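So I moved my mom's whole photo library off the old phone and onto Plistavel over the weekend, and I have thoughts, because I promised a few of you I'd write it up and then went quiet for a bit (sorry!).

First thing - the mobile site is so much better than it was in August. You can pick a folder, start the upload, lock your phone and go make dinner. I got through 816 pictures before it asked me to sign in again.
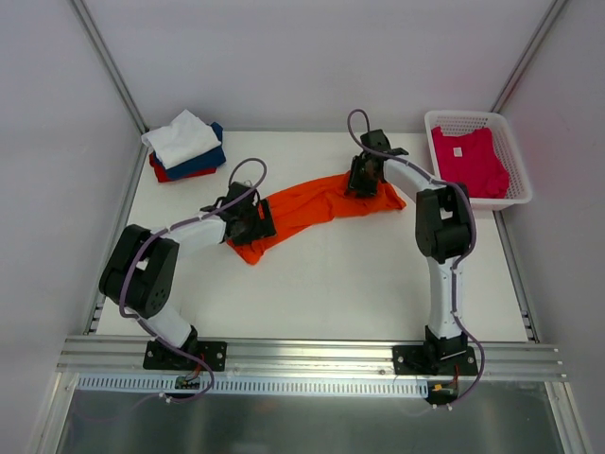
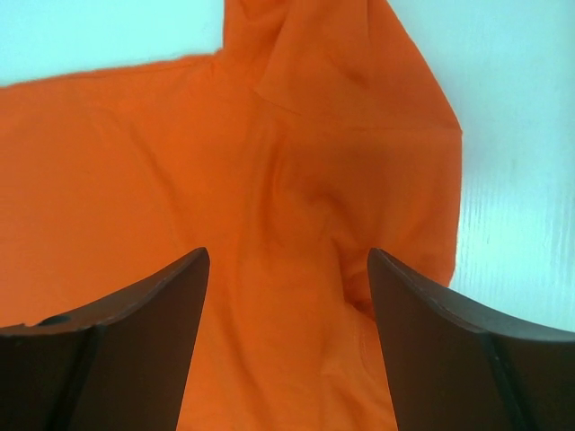 Nazanin Ebrahimi replied that hers stopped at 400 every single time until she turned off the battery saver, so check that before you blame the Wi-Fi like I did for most of Friday.

Thank you Nazanin, that did it for me too! The second try went all the way to 995, and the only ones left behind were 2 long videos from my cousin's wedding, which I'll do from the laptop.

My one real gripe is the album names. Anything with an accent in it came over as question marks, and my mom names everything with accents, bless her, so I've been retyping them on the couch with my tea.

If anyone has tried Gadon for the same job, tell me how it handles names - I'd love to know before I start on my dad's phone.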